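Gultstead Workshop: Weekly Safety Checklist for the Mobile Robot and Its Working Corner
Checked by Rogelio Baluyot, October 2024 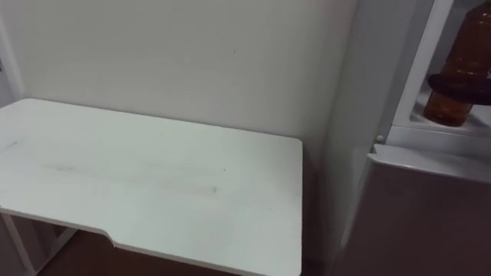 I do this round before the first run, with the robot switched off at the wall and the key in my pocket, and I would ask whoever takes over from me to do the same, even on a morning when everybody is keen to get going. It takes me 11 minutes if the kettle is left alone. Please write comments as you go, in ordinary sentences, because a page of ticks tells the next person very little!

1. Floor and approach
Route clear of cables, bags and boxes: Yes
Clear width of at least 600 mm along the whole route: Yes
Floor clean and dry: Yes
Comment: I walked it twice, once in each direction, as you do see different things coming back. The tape near the door is lifting again and I have pressed it down, but it wants replacing properly.

2. Desk
Top clear before the run: Yes
Desk stands firm when leaned on: Yes
Top clean: No
Comment: There are grey smudges and scuffs across the middle of the desktop. I don't think they matter for grip, but pale marks on a white surface can be a nuisance to the robot's cameras, so a wipe with a damp cloth please, and let me know if they won't shift. Do also remember the shallow notch in the front edge. Nothing should be set down over it, and anybody teaching a new placing position should keep well to the right of it. The legs slant outwards underneath, so the base needs to stop short of them, and the stopping point should be checked again if the desk is ever moved, even by a little.

3. Tall white appliance end
Nothing stored on top or leaning against it: Yes
Bottle upright and steady: Yes
Gap between desk and side panel free of dropped items: Yes
Comment: The gap is narrow and I would like it kept as it is. If you need to reach in there, stop the robot first, however small the thing you have dropped. The whole of this end is marked as a no-go area in the Drallano route settings and I confirmed that it still is. Bottle changes are done by people, with the robot parked. I know it was tried the other way in July, and I do understand the temptation, but water and motor controllers are poor company.

4. Emergency stop and speed
Both stop buttons pressed and tested: Yes
Robot stays still after the button is released: Yes
Restart needs a separate action: Yes
Speed limit set to 3 (slow) for shared working: Yes
Comment: The Onishi handset was a bit slow to wake up, though it behaved perfectly once it had. Charge it overnight, and if it hesitates again take it out of use and fetch the spare from the office.

5. Arm and gripper
Covers fitted, no loose screws: Yes
Finger pads free of cuts: Yes, see comment
Daltex cable sleeve in place: Yes
Hours since last service below 2000: Yes
Comment: The left pad is wearing a little faster than the right. It will do for now, and I have put a new pair in the drawer with the hex keys so that there is no hunting about.

6. People
Sign turned to "Robot running": Yes
Everyone in the room told before the start: Yes
One named person at the stop button: Yes
Comment: Thank you all, this has been much better lately. Visitors count as well, including the nice ones who only want to stand in the doorway for a minute.

Result: Fit to run at slow speed.

To do before the next check: wipe down the desktop, replace the floor tape by the door, charge the handset. Initial each one when it's done and leave the sheet on the clip.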